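Namville Readers' Circle
Minutes of the monthly meeting, Wednesday, May 7, 2025

Chair: Wakana Imai
Minutes of the April meeting were read and approved with one correction: the short story evening starts at 7:30, not 7:00.

1. Book discussion
The group discussed The Salt Ledger by Okon. Everyone present had finished it except two members, who asked that the ending be left until last. This was agreed.

Most members liked the first half, which covers the sisters' childhood at the boarding house. Several found the letters from the father hard to follow and had to go back and check the dates. W. Imai said the letters were the best part and that the dates are meant to be out of order — the younger sister is reading them as she finds them. There was a long exchange on whether the mother knew about the sale of the house. No agreement. Page 113 was read aloud twice.

The ending was felt to be rushed. One member said she would have taken another 50 pages of it. Average rating was 4 out of 5. 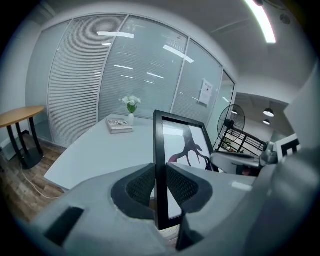

2. Next title
Three books were put forward. The vote went to Norkell, the family novel by Iyengar. It runs to 300 pages, so members are asked to start early. The library has large print and audio copies. Anyone who wants a paperback should put their name on the sheet by the end of the week so that one order can go in.

It was noted that the book deals with the death of a child. Members who would prefer to sit this one out are welcome back the month after.

3. Discussion questions
Some members feel the printed questions at the back of the books are too general. W. Imai will write a short set for Norkell and send them out a week ahead. Others may send her theirs. She asked for no plot summaries, please.

4. Book swap shelf
The shelf is full again. Anything left from last year will go to the library sale. Thrillers are moving, cookbooks are not. Hardcovers to go on the bottom shelf only.

5. Other business
A member asked if the group could read a play. General interest, and it was suggested that parts be read aloud on the night. Carried over to the next meeting — suggestions to the chair by email.

The side door will be locked from now on. Use the front entrance.

Actions
W. Imai: questions for Norkell, paperback order
All: names on the order sheet, clear own books from the swap shelf

Meeting closed at 9:05.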